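4.2 Recording a demo by hand (lead-through)

Read 4.1 first if the arm hasn't been homed today.

1. Clear the table. Cloth flat, no wrinkles near the pick area.

2. Set out the items for the task. Bread set: basket at the front left corner, bun and long loaf inside. Don't line them up the same way every time - the policy learns the layout instead of the job.

3. Open the Predovix panel, choose Teach > By hand. Wait for the tone.

4. Hold the arm above the wrist, NOT by the fingers. Press and keep the guide button.

5. Press Record. Move at a normal pace. Stopping to think gets recorded too.

6. Close the fingers with the thumb switch. Light squeeze on bread, force limit 6 N. Crust tears above that.

7. Lift, place, open, back off straight up. Press Record again to stop.

CAUTION: Letting go of the guide button locks the arm. Keep your other hand out from under the gripper.

Note: max length of a demo is 60 seconds. Longer ones get cut with no warning, known issue.

4.3 Recording by remote control

Same as above but choose Teach > Remote. Stand where you can see both arms. Scale at half speed untill you have the feel of it.

Before each take go back to the start pose - fingers open, well clear of the food. If the pose is off the take is rejected (error 449).
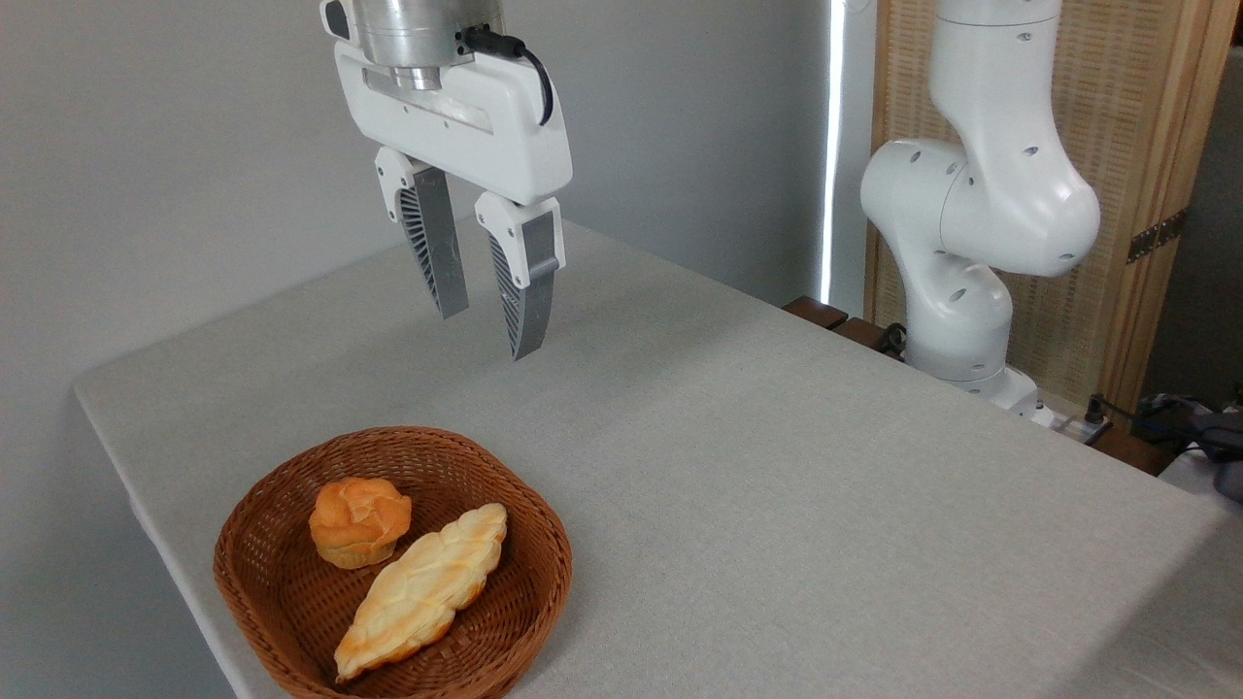

Lachlan Brunton
Set-up and training, Femau

Only one arm works in the bread task. Leave the other one folded at the back corner and don't jog it during a take.

Aim for 200 good takes per task. Delete bad ones right away, you wont remember which they were. Swap the bread when it starts to crumble, crumbs on the cloth colour the results.

Cable check: give the gripper cable some slack before any wrist rotation. See 5.1.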